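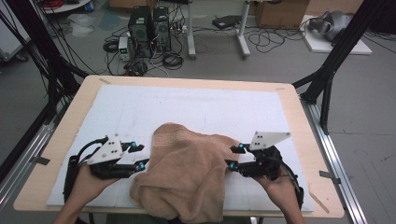
Towels, again

Posted in February by the usual idiot
Search this blog Search Go
14 comments 5 shares

Quick one tonight, tea's nearly on.

So. The airing cupboard. I said in the last post I'd do it over Christmas and obviously didn't, and then yesterday the door wouldn't shut and a pile of flannels came down on my head. Enough.

Everything out on to the bed. Far too many towels for one flat. The Undetti ones I got when I moved in, still good, a bit bald along the hems. Two Jistar bath sheets that shed fluff on everything for the first year and are now lovely - wouldn't buy them again though. Beach ones. And the tan ones, which I keep for the kitchen and for drying muddy dogs that visit.

The folding. I've always done it in half, half again, then squash. Which is why the door won't shut. Tried thirds this time, longways first, then over and over into a fat little parcel. Takes ages to begin with because a towel out of the basket is just a lump, you can't find a corner for love nor money. Best thing is to do it flat on a table and not against your chest. Get hold of two bits of edge, pull it out, smooth, look for the short side. I was getting quicker by the time the kettle had boiled twice.

Small ones don't like thirds. Rolled those. They fall over.

Shelf is the Prieto slatted one, 300 deep, so the parcels sit with the fold facing out and nothing pokes past the front. Very pleased. Keep opening the door to look at it.

Oh and the old ones are going to the animal resuce on Tolano Road, they take towels and blankets but no duvets or pillows, I did ring. Dropping them off in the morning if it isn't chucking it down. 5 in the bag so far and I'm eyeing up a sixth, the one with the bleach mark.

Still to do: sheets. Fitted sheets in particular, which I have never once folded properly and dont intend to start now. They can live in a pillowcase.

Right, pasta's boiling over - more when I've done the sheets.

14 comments
Leave a comment
Older posts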